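Omar Qaisi had folded the T-shirt 427 times when the woman from Suvska came down to ask how long.

"How long for what?" he said.

"Before it can do it without you."

He set the shirt down on the green cloth and thought about it. The job paid by the hundred. Every 100 folds went up to Tumness as a batch, and every morning a score came back. In July the score had been 2 shirts in ten. Now it was better, on flat cotton – it still lost the sleeves.

"My daughter learned in an afternoon," he said. "She was six."

"That isn't an answer."

"They want 900 of this one. Then towels."

She wrote that down. He squeezed the grips and took hold of the shirt again. 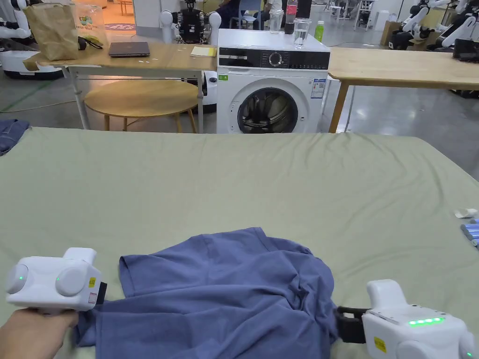

The blue-grey shirt, held at both sides.

She stayed to watch. He lifted, lost the left edge, and started over.

"Does that one count?" she asked.

"They all count. Rikum says it learns from the bad ones too."

"And do you believe that?"

He brought the hem up to the collar and pressed it down. At home there was a basket he hadn't touched since he took the job, and his wife had stopped mentioning it.

"Ask me after the towels," he said, and shook the shirt out for the next one.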